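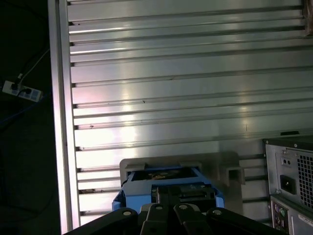

Skip to content

Date: 2019-05-20 Author: Mei Oyelaran 3 Comments

SKEDISDEN – "EMDALE" (self-released)

I've had this one on repeat for 11 days now and I'm still finding new corners in it! Skedisden are a four-piece who make long, heavy, slow-building instrumental music, the kind where you look up from the dishes and realize the same riff has been going since you ran the water. Emdale is their second album and it's a big step up from the first, which I liked a lot but which always sounded to me like it was recorded under a blanket.

The opener, Wurkov, takes its time. There's a good two minutes of organ drone and somebody tapping on a cymbal, then the bass comes in so low that my kitchen shelf joined in, and from there it just rolls. The drums are the real star of this record. They sit a hair behind the beat all the way through and it gives everything this lovely lazy swing, even when the guitars are going completely bananas on top (and they do, oh boy, around the middle of side one).

Arruda is the pretty one. Clean guitar, a little melody that keeps turning back on itself, and a trumpet part near the end that made me stop walking in the middle of the sidewalk. I played it to my sister, who mostly can't stand this stuff, and she asked me to send it to her.

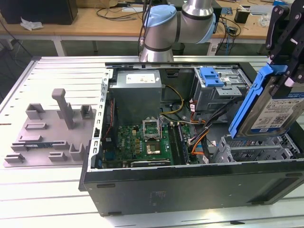 Hard drive held over the case, silver arm and all.

Side two is a single piece, the title track, and I know a lot of people will bail when they see that. Please don't! It moves through so many moods that it feels like half its length, and the last stretch, where the organ from Wurkov sneaks back in underneath the fuzz, gave me goosebumps the first time and the eighth time too. If I have one grumble, it's the fade-out. A band this loud should finish with a crash.

The vinyl is limited to 94 copies, hand-stamped, and mine came with a folded lyric sheet for an album with no lyrics, just three blank panels and a drawing of a heron. I love them for that. The download has one bonus track, a live version of Arruda that's faster and messier, with the trumpet player clearly having the time of their life.

They're on the road in July and I've already got my ticket. If you're going too, say hi, I'll be the one down front with earplugs in.

Filed under: Reviews, Psych, Heavy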